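Workshop notebook, Clirnville, Room 44
Monday, 9.30

Present: Fathima Sultana, Ánh Kim, Muammer Avcı (until 11.00).

Review of the work surface and seating, continued from the August entry. The top is of light wood, built up from strips, and is bordered on its long edge by a black metal rail. The grain varies noticeably from strip to strip. Colleagues are asked not to select samples by grain alone when comparing finishes.

Oil: Prerine, second coat, applied by F. Sultana on the offcuts only. The main top is to remain as it is until R. Munshi has approved the method. Consumption so far is some 30 ml per offcut, which is higher than the supplier's sheet suggests. Tandex pads, grade 3,000, to be used between coats. The remaining stock is in cupboard 346.

Rail: M. Avcı requests that the fixings be checked with a hand driver before any further work. Torque values to be entered in the table at the back of this book.

Seating: Á. Kim reports that the armrests meet the rail when the chairs are pushed fully in. Lowering them by one notch is proposed. O. Kodikara to confirm with Christodoulou whether shorter arms can be supplied.

Heating: still below the agreed level before ten. Outdoor clothing may be kept on at the bench, provided that zips and toggles are kept clear of the wood. 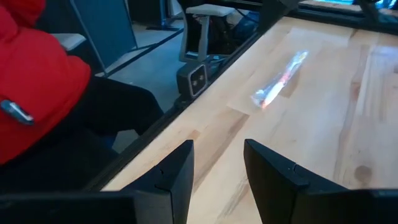
Offcuts 2 and 5 are to be left flat overnight and turned in the morning. Next entry F. Sultana.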